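Subject: Re: Madidberg starter - stalled or just slow?
List: Stonder Homebrew and Small Breweries list

On the Portela batch you wrote:

> Day 11 and the gravity hasn't shifted. I pitched the Madidberg yeast
> straight from the packet at the dose on the label. The Skiltness
> brewers swear by it and say it finishes dry every time. Should I pitch
> a second packet, or give it another week? I don't want to tip 100
> litres down the drain.

I'd want a few more facts before blaming the yeast or praising it. What was the gravity when you pitched, and what did you read it with? If it was a refractometer, did you correct for alcohol? An uncorrected reading stops falling well before the beer does, and I've seen people on this list pitch three packets into beer that was already finished.

As for Skiltness, they brew at a different strength, in a warm room, with a pump to rouse the tank. "Finishes dry every time" tells me very little without a set of readings next to it. I asked for theirs in December and got a nice paragraph about mouthfeel.

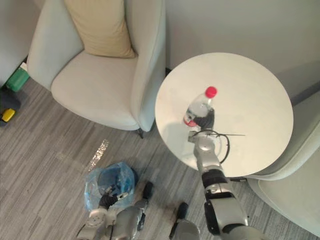 My own trial was small. I split one wort two ways, half with Madidberg and half with my usual ale strain, both kept at 17 degrees. The Madidberg half started later and ended two points higher. One split batch proves nothing much, but it's one more than the label offers. I did take samples for tasting, and I'd ask anyone doing the same to stop using old drinks bottles for it. A clear plastic one with a red screw cap, like the one on the round white table, lets the light straight in, and a hopped sample left near a window will smell of skunk by teatime. Then the yeast gets the blame for that as well.

So, before you buy anything:

Degas a sample and read it with a hydrometer at the temperature printed on it.
Warm the tank by two degrees and leave it two days.
Read it again. If it has moved, leave it alone.

If it hasn't moved, do a forced ferment on a small jar with plenty of fresh yeast. That gives you the lowest gravity the wort can reach. Almost 100 per cent of the "stuck" beers I've been asked about had simply been mashed too hot.

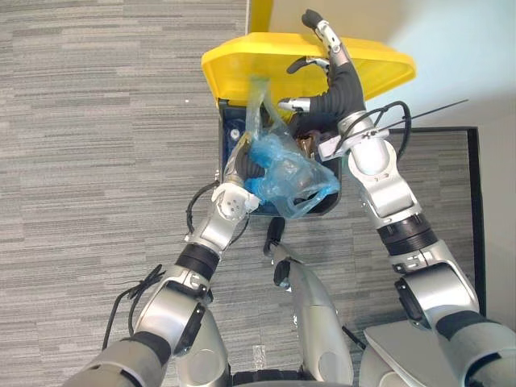 Yellow-lidded bin, open, with a light blue bag in it.

I'm not saying Madidberg is bad yeast. I'm saying I haven't seen the numbers, and a second packet won't supply them. Post your mash temperature and both readings and I'll have another look.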